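Apuntes del módulo de orden doméstico, 21 de mayo

# Tema 4. El suelo no es un estante
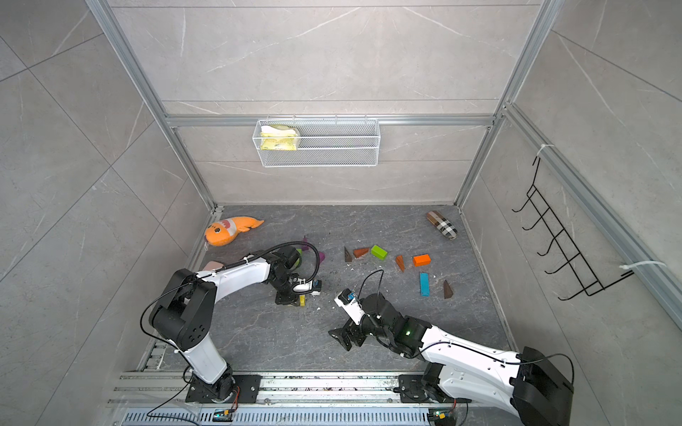 *Fig. 1. Bloques y peluches por el suelo; cesta de malla al fondo y ganchos a la derecha.*

Empezamos por clasificar, que es la parte que todo el mundo cree dominar.

- **Bloques.** Juntos, por forma. Los triángulos marrones tienden a emigrar; los morados acabados en punta, a esconderse.
- **Peluches.** El pez naranja y el óvalo de cuadros van aparte. Un pez encima de los bloques no es un sistema.
- **Cesta.** Antes de llenarla, se mira qué hay dentro. En la figura, algo amarillo y blanco parecido a una esponja.
- **Ganchos.** Cinco. No sujetan bloques (se ha intentado).

Para el próximo día: leer el cuaderno Kenby, página 31, y traer media página, máximo 400 palabras, sobre dónde pondríais el pez. «En su sitio» no puntúa.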